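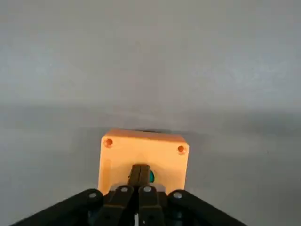

I read the whole draft of the Rizk crossing agreement last night, all 67 pages of it, and I'm more excited than I've been about any paper to come out of those talks! Yes, it's slow going in places, and the annex on customs stamps nearly finished me off. But the core of it is so simple. Both sides agree that food and medicine get treated as one separate matter, with its own rules and its own phone line, and it doesn't get opened up again every time the talks on the border stall. Think of it as one box on the table that you can pick up and deal with while you're still arguing over everything else. The last three drafts tied it all together, and when one piece got stuck, all of it got stuck.

Somebody on the list raised some fair worries, so let me take them in order.

> On 5 May 2023, a member of the list wrote:
>
> I'm glad people are pleased but I have to ask what's new here.
> We've had "humanitarian windows" before. They opened, there was
> a ribbon and a speech, and they closed again by July.
> Who decides when a crossing is unsafe? If it's the army on
> either side, then we're back where we started.
> Also, I can't find anything in the draft on the fishing families
> at the south end. Did I miss it?

On the first point, the windows were announcements. They came out of press conferences and there was no text behind them. You couldn't hold anyone to anything. The new draft names 2 crossings, gives opening hours for each, and says what has to happen if either one closes. A closure has to be put in writing with a reason, and the other side gets to see it the same day. I know a piece of paper doesn't drive a truck, but I'd much sooner have the paper.
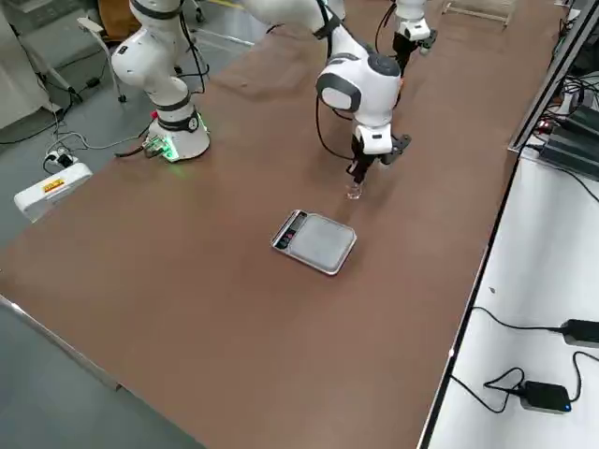

The question of who decides is where I got out my pencil. It's in section nine, and it's easy to miss on a first read. The armies can ask for a closure, and the joint office at Holerwood has to sign it. That office would have 2 duty officers on every shift, one from each side, and both signatures are needed to keep a crossing shut past the first day. If one of them refuses to sign, it opens in the morning. That flips the old setup, where both had to agree before it could open. I read that paragraph out loud in my kitchen, I was so pleased with it.

Could it be abused? Sure. Someone could call a one-day closure, let it lapse, and call another. There's a line about "repeated requests" but it doesn't say how many it takes to count as repeated, and I'd love to see a number in there. If anyone on this list is writing to the drafting team, please put that at the top of your letter. It's a small fix and I think they'd take it.

And no, you didn't miss anything on the fishing families. They aren't in it. I went through twice, and the only mention of the lake is on the map page. I agree that's a real hole, and the people at the south end have every right to be angry. From what I gather the plan is to handle the lake in a side letter – which makes me nervous, as side letters have a way of getting lost – but at least both delegations have said out loud that it's coming.
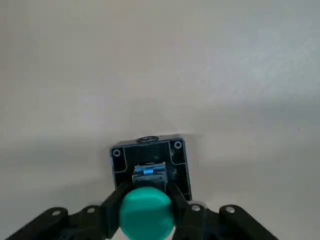
For anyone who missed it, the regional assembly had its first vote on the draft, and it passed with 41 in favor. I didn't expect it to get near that! A good chunk of the river towns came over, including a few who spoke against the last version and were pretty harsh about it. The Wodico newsletter has the speeches in full, and they're worth an evening. Read the opposition ones too. There's a very good one on what happens to the day workers who sleep on the wrong side of the line, and I didn't have an answer to it.

We're going to go through sections seven to twelve together at the Grellolthorpe library, back room, usual time. Bring your own copy if you can, as the copier is still eating paper. I'll have the map page blown up so we can look at where the two roads run. People who can't make it, send me your questions off list and I'll read them out, then post the notes here.

One last thing on the translation. The word given as "suspend" in section four is closer to "pause" in the other text, and a couple of people have written to me about it already. I'm checking with someone who reads both and will post what I find under a new subject line.

Keep the hard questions coming, please. I'm enjoying this thread so much.

Your list moderator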